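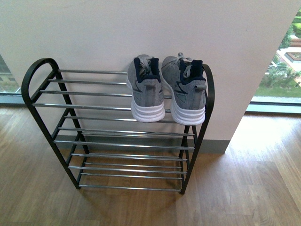 *A two-tier shoe rack in black and chrome, with one pair of gray sneakers on the upper tier.*

## A Place for Shoes: Residence Services on the New Entry Standard

22 October 2018

Residents moving into the Zokcombe apartments this fall have received a short notice with their keys. It asks that outdoor shoes be removed inside the front door and kept on the rack provided. The notice is signed by Conall Corrigan, head of Residence Services, who agreed to discuss the policy and the furniture that goes with it.

Mr. Corrigan has held his post for eight years. He traced the change to the replacement of the carpets, which was completed in September.

"We had carpet in every unit, and the carpet hid a great deal," he said. "When the new floors went in, we began to receive reports of scratches within the first weeks. Most of them were in the first few feet past the door. That is grit carried in on soles, and it is preventable."

His office first considered closed cabinets. Sample units were obtained from two suppliers, Cleseo and Skakero, and were placed in furnished apartments for a trial period. Residents found the cabinets attractive but tended to leave shoes on the floor in front of them.

"A door is one more thing to open when you come home with your hands full," Mr. Corrigan said. "People put their shoes beside the cabinet and meant to put them away later. We saw the same result in nearly every apartment that took part."

The open rack was then proposed by Octavio Escobar, who supervises furnishings and unit preparation. Mr. Escobar joined the second part of the interview and spoke at some length about the choice.

"I wanted something a person could sweep under," he said. "With rods, whatever falls off the shoe goes to the floor, and you can see it. With a flat shelf it stays on the shelf and nobody cleans it until they move out. I have cleaned those shelves."

He noted that the slope of the upper tier, which rises toward the wall, had been a matter of some discussion among his staff. Several of them preferred a level shelf. Mr. Escobar favors the slope for everyday shoes, which he places with the toes toward the wall and the heels facing out.

"You take hold of the heel and lift," he said. "Boots are a different matter. Tall boots should go on a tray on the floor, and we will supply a tray to anyone who asks for one."

The location of the rack has also been set down in the preparation guide. It is to stand against a solid stretch of wall, clear of doors and heating vents. Mr. Escobar asks his staff to push it fully back and to check that both ends rest evenly on the floor before the unit is signed off.

Asked how many pairs a household should keep on the rack, Mr. Corrigan said that his office had declined to set a limit. The notice suggests only that shoes in daily use be kept there and that seasonal footwear go in the bedroom closet.

"We are not going to inspect anyone's shoes," he said. "A rack with one pair on it looks very well. A rack with a family's worth of shoes on it is doing its job. Both are acceptable to this office."

The purchase was approved as part of a furnishings budget of $4000 for the first group of apartments, which also covered door mats and coat hooks. Twenty units are included in that group. The remaining buildings, among them Ertürk House, will be considered after the winter, when the condition of the floors will be reviewed.

Mr. Escobar offered some advice on care. The rods may be wiped with a damp cloth and should be dried afterward, particularly where they meet the end frames. Salt from winter sidewalks should not be left on any metal surface overnight. He does not recommend abrasive pads.

"Warm water and a little dish soap," he said. "Move the rack when you mop, and let the floor dry before you put it back."

Residents who prefer to use their own furniture may return the rack to the Residence Services office. Mr. Corrigan said that two households had done so to date, both of which already owned a bench with storage.

Requests for boot trays may be left at the front desk with the resident's name and unit number.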